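4. Where small parts wait: temporary places in the spare-parts room

Shares 9 | Comments 2

4.1. From the shelf to the job

In the previous section we described the permanent places of the spare-parts room: the shelf, the drawer and the cabinet with a lock. These places have an address in the stock list, and the stock list is what the managers showed us first in every visit. However, when we followed the parts during a normal morning, we found that many of them spent a long time outside of any address. A fuse is taken from its drawer at eight, but the electrician who asked for it is called to another building, and the fuse remains on the counter until the afternoon. In the stock list it is already "issued". For the electrician it is not yet "received". We call this condition waiting, and the surface on which it happens a temporary place.

The literature on storage has given little attention to the temporary place. It is usually treated as a mistake which a better procedure will remove. Our interviews give a different picture. The storekeeper in the Drudanmont workshop explained that she leaves parts on the counter on purpose, as a reminder to herself that somebody still has to come. When the counter is empty she knows that she can go to lunch. Her colleague in Wonden has the opposite opinion and puts everything back at the end of each shift, even if the same part will be asked for again the next day. Both of them have worked in this profession for more than 10 years, and both consider their own way to be the tidy one.

4.2. Trays, lids and pieces of cardboard

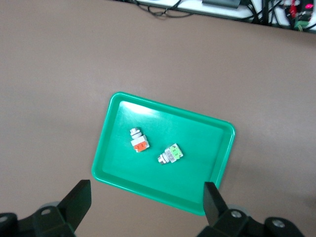
Temporary places differ in how strongly they hold their contents together. The weakest kind is the bare counter, where the parts of two orders can mix if a person moves an elbow. A sheet of paper is a little stronger, and a cardboard lid is stronger again. The tray was the most common kind in our visits, and its advantage is easy to understand from Figure 1: the two push-button switches lie loosely inside the green tray, and the raised rim is enough to say that they belong to one group. A person who passes will take them both or leave them both. Our informants had rarely thought about the rim as a piece of information, but when we asked them how they know where an order ends, they almost always answered with some kind of edge.

The tray has also a weakness. It tells which things are together, but it does not tell why. In the Whitfield store we saw a tray of cable glands that three different people believed to be intended for three different jobs. The storekeeper solved the question by calling each of them on the telephone, and it was found that the glands had been returned from a fourth job and should have gone back to the drawer. Such cases were frequent enough that we introduced a separate code for them, "group known, reason unknown".

Color was used much less systematically than we had expected. Before the fieldwork we supposed that each store would have a rule, for example that one color means outgoing parts and another means returns. Only the Gistau store had a rule of this type, and it was written on the inside of a cabinet door where new employees did not look. In the other stores the color of a tray depended on what the supplier had available when the last ones broke. Nevertheless, the employees did use color when they spoke ("it is in the yellow one"), and this worked well as long as only one tray of that color was in use on the same table.

4.3. Parts beside the tray

A further group of cases concerns the parts that lie next to a container and outside of it. They are the most difficult to interpret, both for us and for the people who work there. A part beside a tray may be on the way in, or on the way out, or it may have nothing to do with the tray. We noticed that the storekeepers read the distance: a part which touches the rim was considered to belong, while a part at one hand's width was considered open to question. When there are several equal parts on the table, the reading becomes less certain. 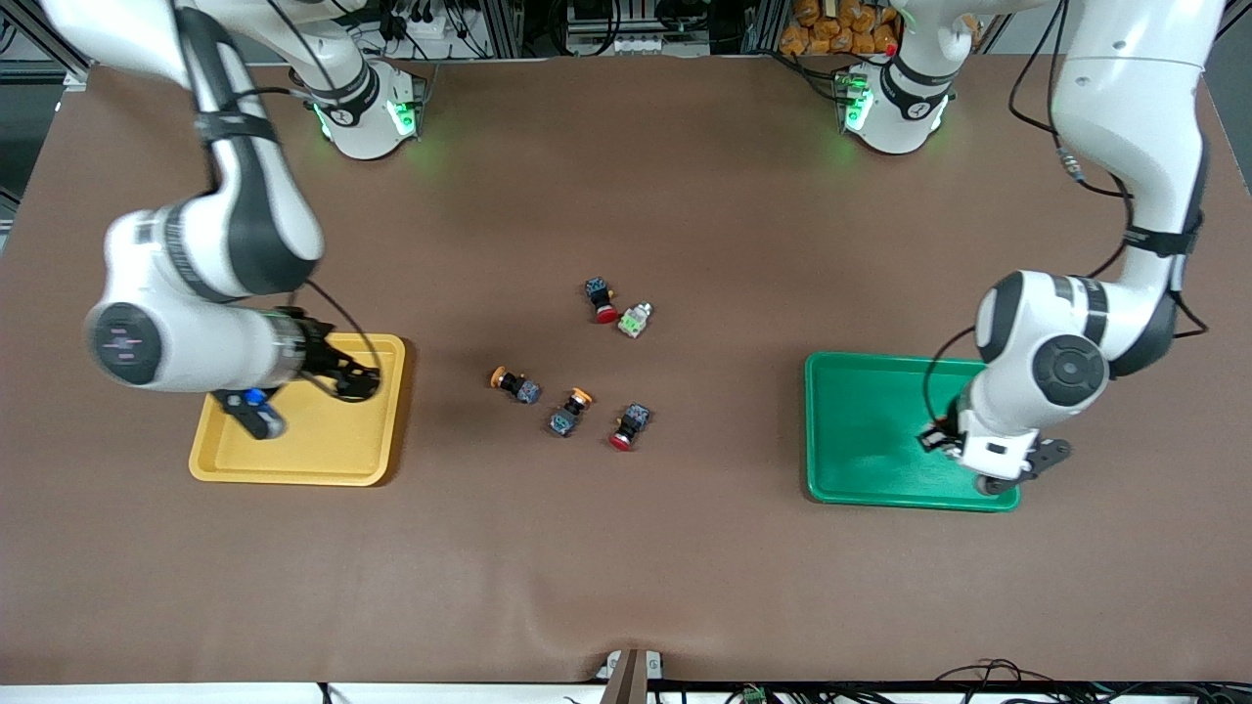 Figure 2. Five small push-button switch components on a brown tabletop. The yellow tray is on the left side of the table.

Xiomara Rosenthal and Kenji Sorensen coded these cases separately and compared their results in February. The full material consists of 200 entries in the field notes. For the parts inside a container the two coders agreed almost without exception. For the parts beside a container they disagreed often, and the discussion showed that one of them had followed the position of the part and the other had followed what the storekeeper said later. We decided to keep both codes in the table and to mark the difference, as we think that the difference itself is of interest. A storekeeper who comes to the counter after a break has only the position to work with. The explanation arrives later, if it arrives.

One limitation should be mentioned here. All our visits were made during the day shift. Two informants told us that at night, when the store has no attendant and the electricians serve themselves, the counter is used in another way and notes on paper are more common. We could see the notes in the morning, but we did not see them being written, and we have therefore left them out of the counts in Section 5.

Related items
Who signs for the last one? Stock lists and trust in small workshops
The returned part: a short history of the blue slip
Handwriting on drawers: notes from Gistau
Lunch hours and the unattended counter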